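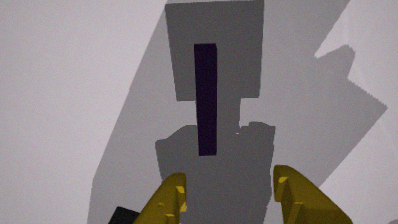
Fig. 1. Simulated overhead view: gripper fingers, gray block, dark bar.

Handout 2: Where do the examples come from?
Kamran Rezaei

Last week's reading from the Plekcombe project reports a policy trained on 400 simulated demonstrations and calls the set "diverse." I want you to come to class ready to argue with that word.

Start with how the set was made. One operator, one bar, one block, and a script that moves the start position by a few centimeters. If I copy a recipe 400 times and change the font, I don't own 400 recipes. The authors never report how far apart the start positions are, and their plot of them has no scale on it.

Then look at shadows. A renderer gives you hard, stair-stepped edges when the shadow map is coarse, and a network that learns from pixels is free to use those edges as landmarks. Was the light moved between episodes? The paper says "randomized" once and gives no range. Ask the same about color. A purple bar in deep shade comes out close to black, so a model that has learned "find the dark strip" may score well and know very little about bars.

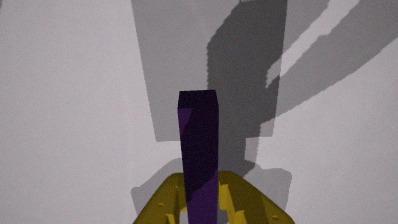

Grasps bring a separate problem, the label. In the Telulier set an episode counts as a success if both fingers touch the bar in the last step. Nothing is said about lifting it or putting it anywhere. I went through 40 of their "successes" by hand and would have thrown out 18. You may be kinder than I am, but write down your rule before you open the files.

Failed attempts are usually deleted. I think this is a mistake, and the Bronddale notes (section 2) make a fair case for keeping them. They don't show that it helps on a real arm, so read their last table slowly.

For next time:
Pick one episode and list everything that was held fixed.
Write a success rule in one sentence. Trade with a neighbor and try to break theirs.
Read Yüksel, the part on resets only. Skip the appendix.

Bring the list on paper.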